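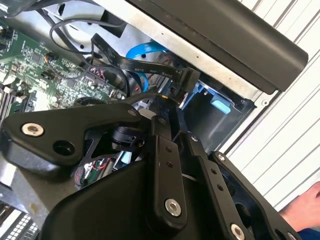
Long-time readers will remember that our spring issue left the Brestunis project stuck on cables, and we're happy to say there is more to tell now. The group in Drorberg has been teaching a pair of arms to work inside desktop computers, and the inside of a used tower is a crowded place for a gripper, with ribbon cables and thin wires lying right where you would like to put a finger.

The new method, which the team calls Plirnness, came together in July. A person first guides the arms through each job by hand, and the wrist camera and the table camera are both recorded the whole way. After 80 of these guided runs the software practices on its own, and whenever it gets into trouble a person steps in, moves the arm a little and lets go again – and those small corrections are what it learns from most.

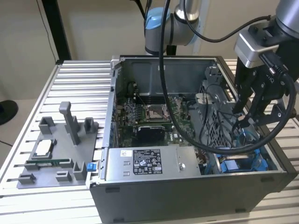 2 min read

The gray fixture beside the tower has its own holders for the processor and the memory module, so the parts always start from a place the arms know. The last 20 trials ended with two failures, both on the memory module, and the write-up goes through each of them at some length. Next up is the Tatlı case, a much narrower one, and we'll report on it in the fall.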